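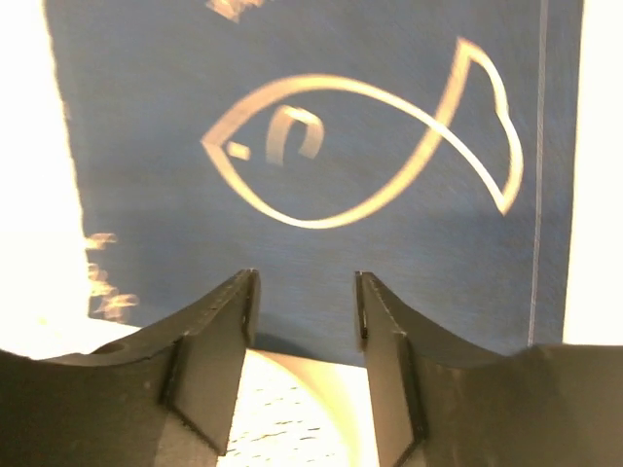
From: Gaétan Lévesque
To: Cleltaswood Swim list
Date: Fri 24 December
Subject: Re: [cleltaswood-swim] Festisport relay, team names

Piątek wrote:
> We are down for the 84-length relay at Festisport again. The form wants
> a team name of no more than 40 characters. Last year's was 712
> characters, and the announcer read out all of it. Suggestions please.

I thought the announcer did it very well, and he got a round of applause at the second semicolon.

My vote is for "Clotberg Was Closed." It fits on the form and it explains our training. If people object, I'll go along with anything that doesn't have "Aqua" in it.

On the order, please don't put me first. I dive like a dropped wardrobe and it upsets the other lanes. Third is fine, when the judges are at the snack bar.

Also, whoever has the key to locker 772, my good goggles are in there with a sandwich I'd rather not discuss.

Gaétan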